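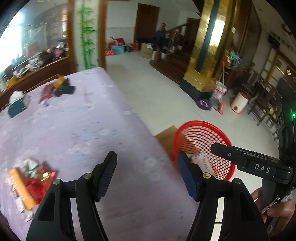

A bedroom halfway through a clear-out, with the bed doing the work of a table.

The bed is the wrong place to sort things

Most advice on clearing a bedroom starts the same way. Empty everything onto the bed, the experts say, because you will have to finish before you can sleep. I followed that rule for years and I now think it is bad advice, at least for ordinary people with ordinary evenings.

A bed is big, flat and at a good height. Those are the reasons we use it. The trouble is that it has no sections. A tissue box goes down first, then a pouch, then a packet of something, then gift packaging with gold print that seems too good to throw away. An hour later the tissue box is still there, and it was never part of the problem. It lives in the bedroom. It has simply joined the pile.

The deadline does not work either. When I get tired I do not sort faster. I pick up the whole lot in two armfuls and put it on the nearest cabinet, where it stays until June. A glass-front cabinet with bags heaped on its counter is what a failed bed sort looks like the next morning, in my house anyway.

I have come around to the floor. A plastic mesh basket and a cardboard box, side by side next to the bed, will do more than a king-size mattress. The basket is for things that belong in another room. The box is for things leaving the house. Both have edges, and when one is full you have to get up and deal with it. You can also stop after 8 minutes and nothing is in your way at bedtime.

People object that the floor is hard on the back. It is. Sit on the edge of the bed and lean down, or put the basket on a chair. I would also say that round baskets waste space with square cartons, and I use one regardless — it was already in the house, and buying containers is how a lot of clear-outs go wrong. Rikmont sells a sorting set with printed labels. I bought it, and the set became one more thing to store.

Packaging needs its own rule. Red and gold boxes, tissue paper and small shiny bags are kept on the theory that they will be used again. I kept mine for most of a decade and reused a Chidiac sweet box once, for buttons. Now I keep one bag of each size and flatten the rest the same day.

None of this makes a room look good while it is going on. There will be things on the bed, whatever you decide, and I still put them there when I forget. But the pile should be small enough to move with one hand. If it takes two, start filling the basket.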